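Forum > Home Robots and Tinkering > Buying Advice

# Vudetum tabletop arm: anyone living with one?

**skikari_nat** wrote (Nov 17, 2024):

Hello all, long-time reader and very occasional poster. I've been going back and forth over the Vudetum arm kit since August and I think I've finally talked myself into it, but I'd love to hear from people who have one at home or at work before I hand over £2,682 (which is the price with the gripper and the "Pick and Place" software pack, delivery included).

My reason for wanting it is my dad. He lives with us, his hands are bad in the mornings, and what he'd like more than anything is for his tea things and his tablets box to be put within reach without having to shout for me. I'm not expecting a butler! If it could move a few light things from the back of a table to the front, reliably, I'd be delighted.

So, three things I'm wondering. Is it noisy? Can it really be set up by one fairly patient person with a screwdriver? And what is it like at picking up ordinary household stuff, as opposed to those little foam cubes in the sales video?

Thank you in advance, and sorry for the essay.

Natsumi

---

**brendan_b** wrote:

Welcome, Natsumi, and no need to apologise, essays are what we're here for.

We've had one at the workshop for a good while now and I'm fond of it, faults and all. Noise first: it hums, and there's a sort of sigh when it stops. My wife thought it was the fridge. You could hold a conversation over it without any trouble.

Setting up took me a whole afternoon, with a long break in the middle for lunch and a sulk. The bolts are fine. The calibration is the slow bit, where you walk it through 15 positions and it tells you off if you've nudged the table. Do have a solid table. I tried it first on a folding one and every time it moved, so did everything else.

As for household stuff, tins and bottles are its happy place. Anything with stiff sides. I'd feel quite relaxed about a tablets box.

---

**Olmedo_I** wrote:

I'll be the grumpy one then, sorry Brendan.

I bought the same kit, same gripper, and sent it back inside the return period. The arm itself is lovely. The software pack is what I can't forgive. You teach it one object, it manages that object very nicely, and then you turn the object a little and it goes for the place where the object used to be. I spent two weeks of evenings on a mug. The handle defeated it over and over.

For what they're charging I expected to be doing less of the work. If you want a project, buy it. If you want help for your dad, Natsumi, I'd think hard. A long-handled grabber and a trolley on wheels would cost you a tiny fraction of that and they don't need updates.

Iker

---

**brendan_b** wrote:

Fair about the mug, mine hates mugs as well. Which version of the software were you on, though? The one from before the summer was poor and I said so on here at the time, at some length. The August update made a big difference to turned objects. I wouldn't say it cured it.

---

**nicanor_v** wrote:

Joining in because I've been helping a friend choose between this and the Skikari arm, and we've been trying the same few jobs over and over with shop-bought things. Cans and crisps mostly, as that is what my friend wants it to fetch (we all have our priorities).

These are my notes so far, for what they're worth:

1. **Crisp packets.** The hardest of the lot for us. A packet lying flat gives the fingers very little to get hold of, and if you squeeze harder you get crumbs. Our best luck came from teaching it to take the packet by the crimped end. Even so I wouldn't promise anybody their crisps.

2. **Drinks cans.** Much better. Stand the can up with some clear space at the side the arm comes from, and teach it an angled approach with the fingers pointing down towards the can. Go gently on the grip setting, particularly with an empty one. I keep the packets well back so there's nothing to catch on.
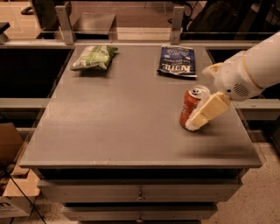

3. **Full cans against empty ones.** The arm has no trouble with the weight, as a full can is well inside the limit (they say up to 300 g more than the Skikari, though I haven't tested that). The surprise was the empty can, which wants to skate across a smooth table as soon as a finger touches it. A thin rubber mat sorted this out for us.

4. **Opening the can.** No. Please don't try. I'm still finding sticky patches.

On Iker's point, I do agree that you end up doing a lot of teaching. I logged 37 teaching runs before I was happy with the can, and that was with me being fussy. But I found it rather peaceful, a bit like training a very slow dog.

---

**Olmedo_I** wrote:

37 runs for one can! You're making my argument for me, Nicanor.

---

**nicanor_v** wrote:

Ha, I suppose I am. Though a different make of can took only a handful more, so you do get something back for the effort.

---

**fulgencio** wrote:

One practical thing that hasn't come up. Warnach hire these out by the month, and they take a good part of the hire off the price if you decide to keep it. The chap I dealt with there, Thomas, was kind and didn't hurry me at all. I had one for a month and returned it in the end, as my kitchen is too small, but I'd have been very cross with myself if I'd bought it outright.

Also, Natsumi, whatever you choose, do put the stop button where your father can press it comfortably. Mine came with a stiff little one and I had to ask for the larger version.

---

**skikari_nat** wrote:

What a lovely lot of replies, thank you! And yes, Nicanor, my user name is after the Skikari, which I wanted for years and then never bought, so I'm clearly not a quick decider.

I hadn't known about hiring at all, Fulgencio, and I think that's my answer. I'll ring Warnach and ask about a month, and about the bigger button. Dad has read the whole thread over my shoulder and would like it known that he agrees with Iker about the trolley but wants to try the robot anyway. He drinks from a beaker without a handle, so perhaps we'll be spared the mug trouble.

Brendan, could you tell me how deep your table is? Ours is solid but on the narrow side.

---

**brendan_b** wrote:

I'll measure it when I'm next in and post it here. Give my best to your dad.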